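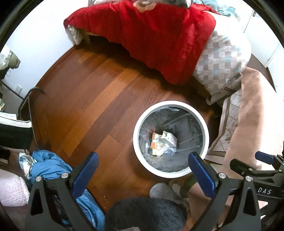

Une pince Jalus, mors écartés, devant une corbeille doublée d'un sac foncé.

Dernière mise à jour : septembre

Darius Jankauskaitė construit des pinces manuelles chez lui, dans un appartement de Clitau. Le projet s'appelle Jalus. Chaque outil se tient en main et porte une caméra, et les enregistrements doivent servir plus tard à entraîner un bras. Les premières pièces datent de l'hiver. La version actuelle est la onzième, si l'on compte les mécanismes démontés avant d'avoir servi.

« Le premier modèle avait un seul pivot par doigt, explique-t-il. Le patin tournait avec le doigt et l'angle de contact changeait pendant la fermeture. Sur un emballage souple, on perdait la prise à mi-course. » Il est passé à des biellettes articulées sur axes métalliques. La barre extérieure est évidée en triangle, ce qui allège le doigt sans trop perdre en rigidité. Le jeu aux axes reste son principal souci : il alèse chaque trou à la main et rejette les pièces qui flottent.

Les patins bleus sont texturés. Darius a comparé plusieurs motifs sur du film plastique, du carton et du tissu. « Lisse, ça glisse sur le film. Trop profond, ça accroche le sac quand on ressort. J'ai gardé un relief moyen et je change le patin quand il se lustre. »

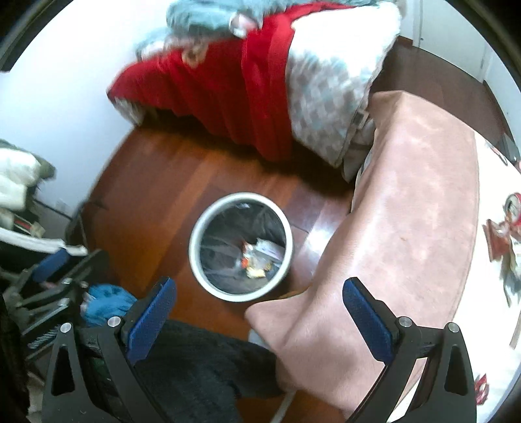

ESSAIS ET RÉGLAGES

La corbeille est un cas qu'il juge utile. Le sac fait des plis, son fond foncé renvoie des reflets et les déchets se recouvrent en partie. Une série compte 24 prises. Sur la dernière, 11 ont été écartées au dépouillement, presque toutes pour une synchronisation défaillante entre les deux outils.

Edgars Stankevičius s'occupe de cette partie logicielle. « Les deux horloges dérivent. On recale au début et à la fin, mais une série longue demanderait un recalage intermédiaire. » Il relève aussi que l'objectif très large déforme les bords et impose un étalonnage par caméra. Un étalonnage fait sur l'une ne vaut pas pour l'autre.

Prochaine étape : un ressort de rappel plus souple, que Darius veut monter d'abord sur la pince gauche. « Au bout d'une heure, c'est le pouce qui lâche. La mécanique, elle, tient. »

Contact | © Atelier Mockus | Haut de page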